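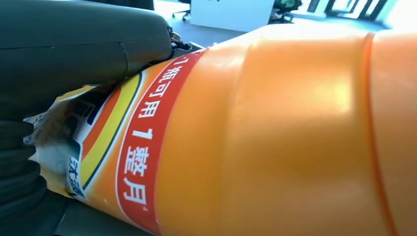 Orange plastic bottle, on its side

Section 2. Setting up episode alerts (Clutedow TV app)

For fans following Bretska Island or any other dating show on the app. Guide updated 30/10/2021.

1. Open Clutedow. Sign in.
2. Search the show by name. Tap the one with the network logo, not the fan page.
3. Tap Follow. Bell turns yellow.
4. Choose alerts: new episode, cast news, reunion specials. Cast news is a lot. Roughly 67 a week in January when the season's on.
5. Set your time zone. Do this before you save or you'll get alerts for the wrong coast.
6. Save.

Note: Brisov tablets need version 21 or later. Older ones wont show the bell.

CAUTION: Cast news has spoilers. Eliminations go out the minute the East Coast airing ends. Turn on Hide Results if you watch late.

No alerts after saving? Sign out, back in, try agian. Still nothing, see Section 3, Ehlers remotes and boxes.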